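Notebook -- dye bench
07/06/2026

Second weld vat of the month and I am so pleased with it I'm writing this up before I've even washed my hands properly. Bright, sharp lemon, the sort of yellow that looks lit from behind. The Datow fleece took it beautifully and the Heradora cotton did far better than I dared hope.

Weld bath

Dried weld from the Reso plot, last summer's cut, stalks and all. 240 g chopped small and soaked overnight in rainwater. Brought up slowly this morning and held well under a simmer for an hour. I let the last one boil and it went brown and sulky, so I stood over this one like a hawk. Pinch of chalk at the half-hour and the colour jumped -- always a thrill, however many times I do it.

Strained through the old muslin twice. Still bits of seed in it. Find a finer cloth.

Fibre in

Fleece, scoured and alum mordanted: 1,224 g dry weight
Cotton skeins, tannin then alum: 81 g dry weight

Too much fleece for that much weld if I'd wanted full depth all through, but I wanted to see how pale it would go before it stopped looking like weld. Split it into three lots and put them in one after another. First lot is the loud one. Second is primrose. Third is a soft cream-yellow with a bit of green in it, and I think it might be my favourite (ask me again when it's dry and I've seen it by daylight).

The cotton went in with the first lot. Slightly patchy near the ties, my fault, I had them too tight. Figure-of-eight ties next time and only three to a skein.

Overdyeing

Dipped a handful from each lot in the indigo left over from the Hong order. One short dip each. Lot one gave a proper grass green, lot two came out nearer to apple, and lot three went a greyed sea colour that I'd happily knit a whole jumper in! Labelled and pegged on the rack by the window.

Colour notes for the sea green

I'd like to get closer to a frosted, greyish green, with hardly any yellow showing. Next try: half-strength weld, then indigo, then a very weak iron dip, seconds only. Iron bites fast on this fleece.

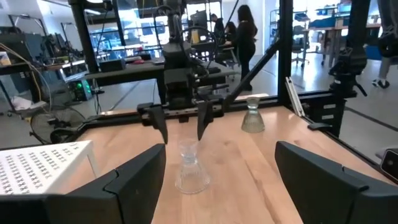 To do

Weigh the remaining weld and write it on the lid.
New pH strips, the old ones have got damp.
Wash-test the cotton at 40, with a bit of white sewn to it.
Light test: one strand of each lot on card, half covered, south window until the end of June.
Try the exhausted bath on silk scraps before tipping it out.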